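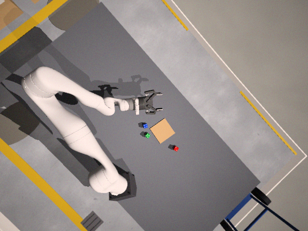

Arm over the tan square, gripper open.

2021-03-08

My feet hurt so much I'm writing this with them in a bucket. We walked from the old bus station in Prollotwood all the way to the bridge at Hillia, which I told everybody was an easy stroll (it is not, there's a hill, the name should have been a clue). But we did it, and the bridge people met us halfway across with their own banner and somebody's accordion, and I cried a little, which Tala says she's going to bring up at every meeting until April.

So, the reason for all this. The regional assembly wants to fold our town council into the one at Zelby, and the vote is next month. We'd keep a "local office" open two mornings a week. Two mornings! I went in about my mother's parking permit last fall and it took longer than that just to find the form. I'm not one of those people who thinks Zelby is the enemy, my sister married into Zelby, but I don't want to drive over there every time a streetlight goes out.

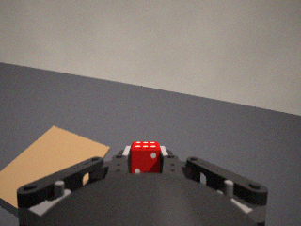
Anyway, the petition. Noura had the final number when we got to the bridge and she read it off her phone: 1,140 names. I was hoping for more, if I'm being picky, but she says plenty of people told her they'd vote our way and just don't like signing things. Fair enough. My neighbor is like that about everything, even birthday cards.

There was some trouble over the flags. We'd agreed on town colors only, no party stuff, and then the Bălan crowd showed up with their green scarves and a box of candy for the kids with their logo on every wrapper. Marwan went over to have a word and came back with a scarf on and a mouth full of caramel, so that was our enforcement team gone. Tala was furious. I was a bit torn – they did bring a lot of people, and they carried the heavy end of the banner up that hill. But I know how it'll look in the paper, like the whole thing was theirs.
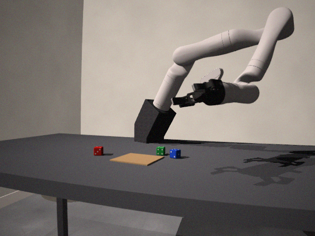 The speeches went on too long, as usual. Hjalti Nørgaard was supposed to do three minutes and he started with the flood when his grandfather was a boy, so you can imagine. Good ending though! He said he'd sat on the council under four mayors and disliked all of them, and could walk to every one of their houses to tell them so. Big cheer for that. I wish he'd opened with it.

Ju-won Shin came over from the assembly side, which took some nerve. A few people booed and I felt bad. She said the savings would go to the school buses, and she'd be happy to sit down with us and go over the budget. I got her email. Tala thinks it's a trick, Noura thinks we should say yes before she changes her mind.

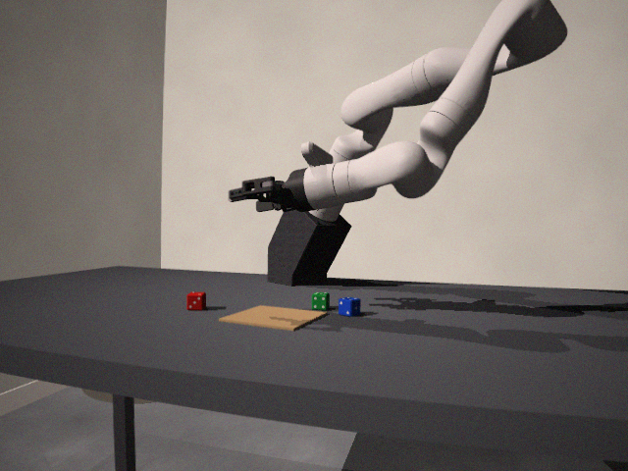

I'm with Noura, mostly. I just want to read the budget first so I don't sit there nodding like a fool. Marwan says he'll help me with it, if he ever takes that scarf off.

Have to call the printer in the morning about the door hangers, and find out who has my good thermos. Water's gone cold. Bed.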